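Notas para la charla. Bloque 3: demostración por teleoperación

Recordar el punto de partida: en Flotik la tarea se enseña a distancia, con un operador por sesión. Total: 224 demostraciones de plegado.

Dos brazos sobre el mismo tablero, ropa en la esquina.
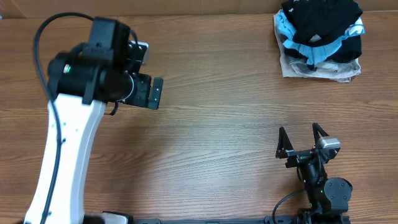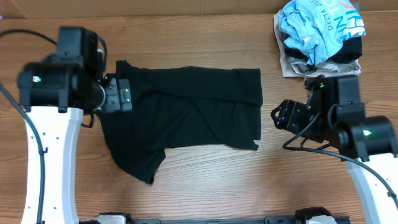

Criterio de corte: el episodio se cierra al soltar la prenda plegada. Se descartaron 25 por pérdida de agarre. Pausa.

Comparar con la guía manual (datos de Diane Bouchard, junio): trayectorias más suaves, pero sin registro fiable de la pinza. Pasar a latencia.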